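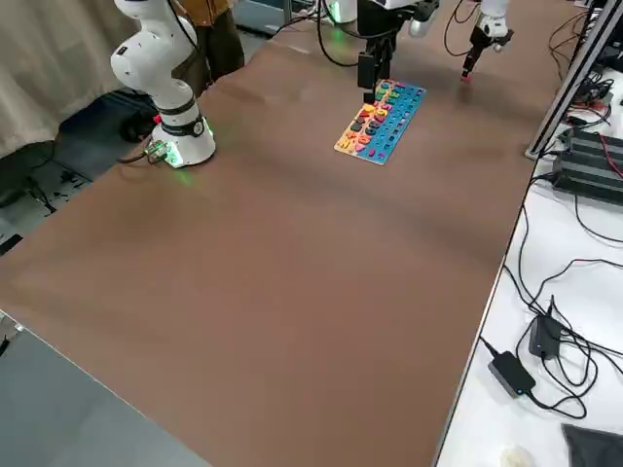
Merja Toivonen

Hello all, first post in the Toys and Play section, though I've been reading the mending threads for years (the one about the rocking horse and the hair conditioner kept me going through a very dull winter).

I look after the toy shelf for our little group at Zunstead, which means I sort, wipe, mend and fret, mostly on a Saturday. One of the things on it is the puzzle board at the top of my post. It's a rectangular wooden board with a plain wood strip at one side and a bright blue part at the other. The plain part has the chunky letters and numbers sitting in their slots, in every colour a child could want, and the blue part is all little holes in rows, some of them round and some peg-shaped. It came to us from a family in Fidley whose children had outgrown it, and it came without a box, a leaflet or a maker's name that I can find anywhere, so I'm rather in the dark.

My trouble is the letters. They won't sit flat. When the children have finished with it I press everything home with the heel of my hand, and by the next time I look, several of the pieces have come up a little and the whole board has gone bumpy. It isn't always the same ones, which is what puzzles me most, although the worst offenders do seem to be the ones with a lot of corners. A child who is only just two can't get those in at all, and then she loses interest and wanders off to the sink, and I can't say I blame her.

I've tried a dry toothbrush in the slots and got out a fair amount of fluff and what I think was once a raisin. It helped for a day or so. My husband says to take sandpaper to the lot. I'd rather not until somebody who knows about wood and paint has told me it's sensible, as I once sanded a jigsaw sheep and it has never stood up properly since.

So, two things really. Firstly, how do I get the pieces to sit down again and stay there without spoiling the paint? And secondly, what do people do with the blue side? I've no idea whether there ought to be loose pegs to go with it, or whether it's meant for something cleverer, counting perhaps. At present the children poke their fingers at it and then go back to the letters. I don't want to buy a bag of pegs if it turns out they're the wrong size, or if small pegs are a silly thing to have near the little ones in the first place.

Thank you in advance, and sorry to go on. I never could write a short note.

Laitinen

Welcome, and what a cheerful board! We had one rather like it for my own three and then for the grandchildren, so I've spent more hours than I care to think about on my knees looking for the number seven.

I'd put money on damp. You say you wipe things down, and I wonder how wet your cloth is. Wood takes up water wherever the paint is thin, and on these boards the paint is nearly always thin (or missing altogether) on the edges of the pieces and inside the slots, where nobody ever looks. The piece swells a touch, the slot closes up a touch, and between them there's no room left. A letter with corners has more edge to swell than a nice smooth O, so that would fit with what you've noticed.

Before you do anything else, I would take every piece out and stand them on their edges on a clean tea towel, somewhere airy, and leave them be. Keep them off the radiator and away from a sunny windowsill. My mother-in-law dried a set of ours on top of the boiler and the 4 split clean across. Leave the board itself propped up on its long side as well, so that the air gets to both faces, and turn it round when you happen to be passing. Give it a good week if the group can spare it. I know that means disappointed faces.

Then try each piece in its place, slowly, and listen to it as much as look. If it drops in, leave it alone. If it goes in with a squeak, find out where it's rubbing. Run a soft pencil all along the edge of the piece, press it in, take it out again, and look for the place where the pencil has gone shiny or left a mark on the wall of the slot. That's your tight spot, and it is usually no longer than a fingernail.

Now for your husband's sandpaper. He isn't wrong, but please don't let him do the lot! Sand the piece and leave the slot as it is, because you can get at the piece properly and you can see what you're doing. I use 400 for nearly everything on toys. It feels as if it's doing nothing at all, and then all at once the piece fits. Wrap a strip round a lolly stick, give the tight spot a few strokes, wipe off the dust with a dry cloth, try it, and go again if you need to. Stop the moment it goes in under its own weight with a little push from one finger. If you take off too much you can't put it back, and a letter that falls out every time the board is lifted is a worse nuisance than one that sticks up.

You'll lose a sliver of colour at the edge. I've always left that bare if it's tiny. Where it's more than tiny I dab on a bit of toy-safe paint, read the tin carefully first, and let it harden for far longer than the tin suggests before any small person gets near it, in case it ends up in a mouth. Mind that paint has a thickness of its own, so put it on like a stain. I repainted a whole alphabet once, very proudly, two lovely coats, and not one letter would go back in its slot. I had to sand the lot down again, and my daughter still brings it up at Christmas.

For cleaning from now on, a cloth wrung out until it's barely damp, straight over the top with the pieces still in, and then a dry one after it. Never in the sink. Your toothbrush is a very good idea, and a wooden cocktail stick will get into the corners where the bristles won't.

I can't help much with the blue side, I'm afraid. Ours didn't have one.

modine_mends

sand it. 500 grit. if they still stick go round the edge with a bit of candle wax and buff it off. takes ten minutes

Old Hob of Zunstead

I'm late in seeing this one, Merja, but I think I may have been in the same hall as you for the plant swap in August, so hello!

Laitinen has covered the wood far better than I could, so I'll stick to the blue part and the small pegs, as I used to have a nursery class and we had all sorts of boards with holes in.

I couldn't tell you what yours was sold with, and I'd be wary of anybody who says they can without having it in their hands. Some boards of that sort come with pegs and some with little shapes on stalks, and once they've been through a family or two there's no knowing what has gone under the sofa. What I'd do is measure. Find a drill bit whose plain end slides into one of the round holes without wobbling, and read the size off the bit, and then do the same for a hole at the far corner in case they differ. After that you can cut your own from a length of dowel and round off both ends, and you'll have spent next to nothing if it doesn't take with the children.

Please do be careful about the age, though. Anything small enough for those holes is small enough to be swallowed, and your two-year-old who wanders off to the sink is exactly the one who'd try it. We kept our pegs in a lidded tin on a high shelf, and they came down only when an adult was sitting at the table with the older children, and they were counted back into the tin before anybody had their coat on. I still have the habit. I count teaspoons.

Used that way, a grid of holes is a lovely thing. Ours copied each other's patterns, one child making a row and the next child making the same row underneath. The older ones matched a number from the board to that many pegs, so a child would lift out the 3 and put three pegs in a line, and then want to do the 9 straight away, naturally. If you'd rather not have pegs in the building at all, leave the holes as they are and let them use a fingertip to hop along a row while you count aloud together. The littlest ones enjoyed that every bit as much, and it's a good way of keeping them near the board while somebody else is having a turn at the letters.

One small thing about the letters, to add to what's been said. Have a look at whether each is truly in its own slot. We had a board where the 6 would go most of the way into the place for the 9 if you were determined, and our children were very determined. It sat up proud at one end and I blamed the wood for a whole term before one of the four-year-olds put me right. Upside-down letters can do the same, an M in a W's place and so on. If that's what is happening with yours, a tiny pencil dot on the back of the piece, matched with another on the floor of its slot, will sort it out when you're tidying up, and you won't have to touch the sandpaper for those ones.

I'd leave the wax alone until you know the pieces are dry, by the way. It's good on a drawer runner, but I found it held on to the fluff.

Do come back and tell us how you get on, and whether your M fits its slot. If you'd like the dowel cut, I have a little saw and a bench hook and I'm only up the hill past the chapel. Send me a message through here with the size of the hole and I'll put some in a jar for you.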